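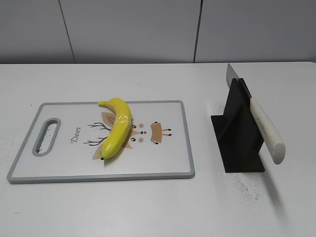 How often should you oil a wooden knife handle?
Every couple of months, with a thin coat of food-grade mineral oil, wiped off after an hour.

Rania Matar gets that one a lot at the counter of Barside, the kitchen shop she runs with Issa Nimri. Most of what she sells is boards and knife stands, and most of what she talks about is how people look after them.

"They buy a good knife and put it in a drawer with the spoons," she said. "Then they come back in August and say it's dull."

She likes an upright stand on the table, close to the board. At home hers is black, and she puts the knife back in it between jobs. She keeps fruit and bread on one board and raw meat on another.

Her customers ask for printed boards, with deer a steady favorite. Nimri was against stocking them.

"I thought they were for kids," he said. "We ordered 26 and had 2 left by the end of the month. So I was wrong."

Matar cuts on the plain side of a printed board if it has one and washes both sides by hand. A board with a rim gets a brush run along the edge, where juice collects. She stands it up to dry.

"Lay it flat and the bottom stays damp," she said.

Asked about sharpening, she said a home cook who makes dinner every night can go half a year between visits. Nimri does it in the back of the shop, mornings only.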